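The Joy of a Plain White Desk

Color had a long run at home, and I loved it! But pale is back, and Werex has 21 whites on its March paint card (I want six).
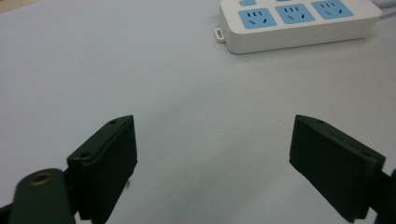

A pale gray-white top, with a power strip near the corner.

Start with the desk. Mine took 13 minutes to sand and a whole evening to admire. Morning light just pours across it.
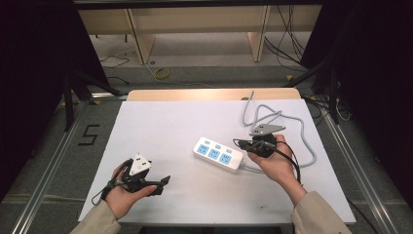
White board over light wood.

Then try a shelf, or the hallway – go on, be bold!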